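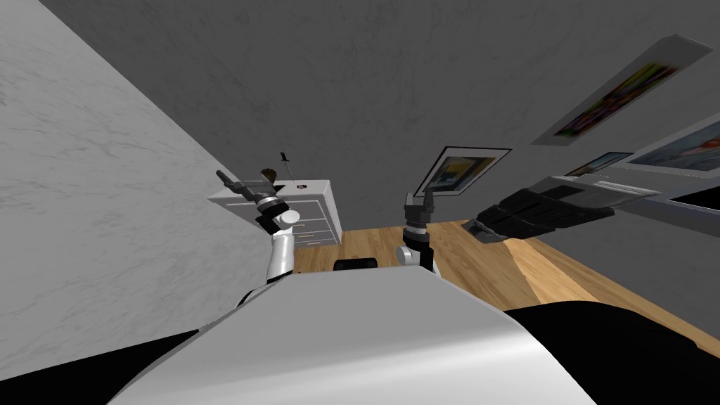
Computer render: two robot arms in a small grey-walled room with a wooden floor.

The embassy question, asked again in Hidley

October 13, 2018

The retired consular officer had agreed to talk on the condition that I leave her name out, and she spent the first few minutes telling me why she doubted the article was worth writing.

"Moving an embassy is a press release with removalists," she said. "I did two of them. People cheer, people burn a flag, and on the morning after you still can't get the photocopier to work."

She lives outside Hidley now and follows foreign policy mostly through the newsletter put out by Vimau, the church-backed lobby group that has been urging Canberra to shift its mission in Israel from Tel Aviv to Jerusalem. Vimau says 419 congregations have signed its petition. I asked whether that impressed her.

"Congregations or people? They never say. A congregation can be 4 pensioners and a dog. Who signed, the minister or everybody in the pews? I wrote and asked them in May and got a donation form back."

She isn't against the move as such. She says she could live with either city. What bothers her is the claim, repeated in the newsletter, that shifting the building would bring peace closer because prophecy says so.

"I go to church. I've read the same chapters. I can't find the bit where it mentions the Department of Foreign Affairs."

I put to her the argument made by Akance, a think tank on the same side but with fewer Bible verses, that recognising facts on the ground is only good sense. Parliament sits in Jerusalem, so why shouldn't the ambassadors?

"That's their best point and I'd give it to them," she said. "But then they say trade will follow. Show me. They had a table of 50 countries in the last report and I couldn't work out what the columns meant."

Did she think supporters were being misled?

"I think they're being flattered. It's a nice feeling, that your signature moves history. I'd want to see the bill first, and who guards the place."

She was just as short with the other camp. The open letter opposing the move struck her as "the same thing in a better jumper", full of warnings with no sources under them.

When I rang to check her quotes, she had one change. She wanted "burn a flag" kept in, and "cheer" made "cheer for an afternoon". I told her I'd leave it as she first said it. She said she had expected that.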